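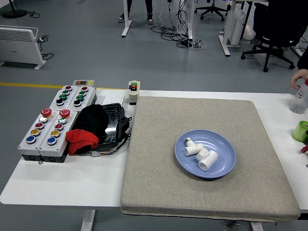

Re: Loan of parts trays and the return date

Posted to the Stestside members' list, January
By the Workshop Office, Stestside

Dear members,

The office has received several replies to the notice on loan trays, and the message quoted below raises the points that most of them share. We answer it on the list so that all groups have the same information.

> The notice says that fittings borrowed from the store must come back
> by the end of the month. Our group at Drisen is halfway through the
> plumbing course and will need the tees and couplings until the last
> session. Can we keep them, or do we have to hand them in and sign
> them out again? Also, does the new deposit apply to plates and trays
> as well as to the parts on them? The old rules did not say.
>
> Drisen evening group

On the first point, a group whose course runs past the end of the month may keep its parts until the final session. There is no need to hand them in and sign for them a second time. The group should write to the office before the return date, giving the shelf number and the date of its last session. Loan form 1053 has a space for this on the reverse. Forms already held by the office will be amended on receipt of the message.

On the second point, the deposit applies to the loan as a whole. A plate or tray is treated as part of the loan and is not charged for separately. It should come back with the parts it went out with – the store has received a good many trays on their own this winter, and matching them up takes up most of a morning.

Members have also asked about threaded caps. These are small and are easily left on a fitting when it is returned. Please check each fitting and enter the cap on its own line of the form. Caps of 70 mm and above are kept on the lower shelf and are not available for loan at present, as the order placed with Gusach has been delayed.

Push-button boxes and other electrical items fall under separate rules. They may be used on the premises but may not be taken to Drisen or to members' homes. This has been the position for 7 years and the office has no plans to change it.

The store now holds 2000 items on its register. A revised list will be sent out once the Munasinghe shelves have been checked. Until then the printed list by the counter should be used, including the handwritten corrections.

Replies may be sent to the list or to the office directly. Messages about a particular deposit should come to the office only.

Workshop Office
Stestside

Comments (4)

pipeandslippers
Thank you, this answers it for us. We will send in the shelf number tonight.

Reply from Workshop Office
Received with thanks. Please add the date of your last session.

m_tarrant_lane
Is the lower shelf list the same as the one by the counter? Ours has two pages and the second is very faint.

oldcoupling
Could the form be made available in larger print? The cap line is hard to find.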